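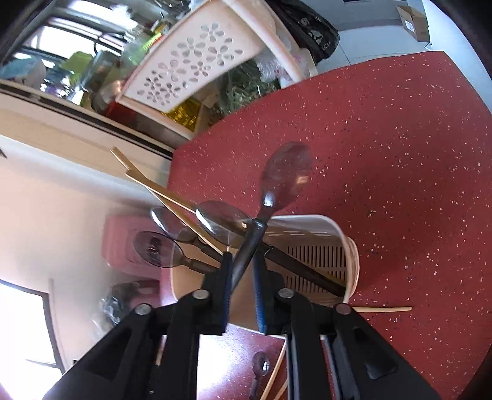
How do you keep a countertop utensil holder from turning into a junk bouquet?

Boonsong Boonchu
We moved into a smaller place in June and I lost two good drawers in the process, so pretty much everything I cook with now lives on the counter next to the stove. I cook every day and I like having stuff within reach, but my holder has gotten out of hand. It's a tall rounded cream-white plastic one with thin vents in the side, and I've got clear plastic spoons in there, a smoky gray one, a big clear ladle on a long dark handle, bamboo chopsticks sticking out sideways, and usually one more chopstick lying on the counter because it won't stay put. The counter is that red speckled stuff, which I happen to love, but it makes any clutter look twice as busy.

My main gripes are these. The ladle takes up the whole top, so I have to push it out of the way to get at anything else. The chopsticks drift apart and I can never find two that match. And I wash up late at night and tend to drop things in while they're still damp, and after a few weeks the bottom of the holder gets kind of funky. The vents were supposed to help with that and I'm not sure they do.

I looked at a divided one from Purkwood but I don't really want to buy another thing if I can just get smarter with this one. What do you all do? Is there some order to put things in? Should the chopsticks even be in there?

Atif Butt
Oh boy, I had this same fight with mine for years! First thing I'd do is dump the whole lot out on a towel and only put back what you used in the past week. I did that one evening and ended up with half the stuff in a bag for my cousin (he was thrilled, he'd just moved and owned one fork). I had three slotted spoons. I only ever reach for the one.

Then get the ladle out of there completely. A ladle bowl is just too wide to share. I put one of those stick-on hooks inside the cabinet door by the stove and hung mine on it, and if yours doesn't have a hole in the handle you can usually hang it by the bowl over a wider hook. That alone cleared up most of the mess at the top.

For the spoons I do tall at the back and short at the front, bowls up, all facing the same way - sounds fussy but they nest into each other and take up way less room. And please go easy on anything with an edge. If you keep a knife in there, move it to a block or a magnetic strip, I nicked a knuckle pretty good reaching past one in a hurry.

On the funk, yeah, vents only do so much. Air gets in the side but the water still runs down the handles and sits at the bottom. I fold up a paper towel and stick it in there and swap it when I think of it. Once a week the holder itself gets a wash with hot soapy water and goes upside down on the rack overnight. Bamboo is the worst for staying damp, so I let chopsticks dry lying flat before they go anywhere near a container.

Prasertsri
Chopsticks get their own jar. Any tall jam jar works, tips up, and buy all one kind so it doesn't matter which two you grab.

Boonsong Boonchu
Thank you both! Ladle is on a hook now and the chopsticks are in an old pickle jar. Still deciding about the gray spoon - I never use it but I like the color. Going to try the paper towel thing tonight.

We use cookies to remember your settings and see which pages people visit. By continuing to browse you agree to our use of cookies.

Contact us | Copyright Elar Community Help | Back to top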